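Kasport housekeeping robot: six months on a hotel floor

I run housekeeping at the Khoury, a 238-room hotel with a lot of marble and not enough closets, and since spring we've had the Kasport two-armed robot working the bathrooms on one of our floors. A couple of people at other properties have asked me if it's worth it, so I'm writing it all down once and then I can just send the link.

First, what you pay. We lease ours through Pritus for $1,999 a month, and that covers the robot, the charging dock, software updates and a phone line that is staffed by people who pick up (yes, even at 6 in the morning, I've tried). Setup was extra. You also need somewhere to park it, and I gave up half a linen closet for that. I still miss that half.

What does it do? It resets the vanity. That's the job we bought it for. It straightens toiletries, picks up small stuff, lines things up where our room card says they go, and wipes the counter if you hand it the right cloth. It doesn't make beds, and I wouldn't let it near a fitted sheet. It doesn't do the shower or the toilet either, so please don't picture a robot replacing a room attendant. It's one piece of one room.

The slow part is the speed! A good attendant resets a vanity while thinking about lunch. The Kasport takes its sweet time, and for the first few weeks my crew would stand in the doorway watching it line up on a bottle and groan out loud. We finally changed the order of the work so the robot goes into a bathroom while the attendant strips the bed next door, and then they swap. Once we did that the waiting mostly went away.

Now the part I care about more than the machine, which is my people. When the announcement went up in the break room the mood was awful. Two attendants asked me straight out if they should be looking for something else, and I didn't have a good answer that day because management hadn't given me one. Get that answer in writing before the crate shows up. We kept everyone, and nobody's hours were cut, but I could have saved us a rotten month by being able to say so at the start.

What changed is the shape of the day. Less leaning over counters, which my older attendants noticed right away (backs and shoulders, mostly). More checking. Somebody has to look at every vanity the robot does and sign for it, and that's a different kind of tired. One of my best attendants hates it — she says she'd take scrubbing over inspecting any day — and I moved her to a floor without the robot. Another one loves it and has become our unofficial expert. I got her a raise for that, and it took longer to approve than the lease did. 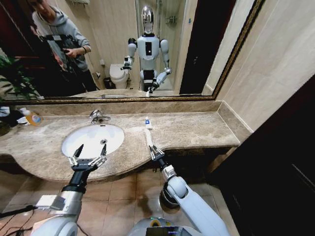
Do attendants need a technical background to work with it? Most of mine had none, and they were comfortable after six shifts with a Pritus trainer and a laminated card of the basic commands.

Small things are where it earns its keep or doesn't. Toothbrushes, it handles well enough now. Little toothpaste tubes are hit or miss, and it'll sometimes tip one over and then spend forever deciding what to do about it. Jewelry and contact lens cases are off limits by our own rule. If a guest leaves any of that out, the attendant does the vanity by hand, period.

We tried the Gatau rolling cart before this, by the way, the one that follows you down the hall with the linens. It was cheaper and the crew liked it from day one, and if your problem is heavy pushing I'd get that first. It has no arms, so it's no help once you're in the bathroom.

Gripes: the dock is loud, the manual is 329 pages and has a terrible index, and the update in August reset all our room cards so we had to enter them again.

I'd give it four out of five for the machine and three for how it's sold. The brochure talks about labor savings on every other page. We haven't saved any labor. We've moved it around, and most of the crew is less sore at the end of a shift, and I'm renewing for another year on that floor only.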